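Three weeks with the Elo simulator pack

Feb 7, 2024

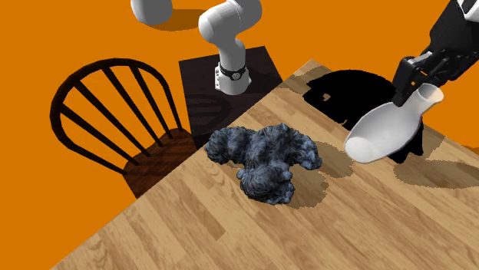

I bought the Elo pack in January, when Culton knocked 200 dollars off and I was feeling weak. It's a set of ready-made tabletop tasks for people who want to teach a robot arm things without owning a robot arm. I already own enough things that don't work.

Setup took me an evening. The manual says "minutes," and I suppose an evening is made of those.

The good part: the scooping tasks load quickly, and resetting one is a single key. I've pressed that key more than any other on the board. My best training run went 1,000 tries before I gave up and went to bed.

The less good part is the soft stuff. Anything fluffy slows my laptop to a crawl, and the fan sounds like it wants a word with me. Gleice Brito in support told me to turn down the fiber detail. I did, and it helped a little.

Would I pay full price? No. Am I renewing at the discount? Already did. I'm trying the pouring tasks next.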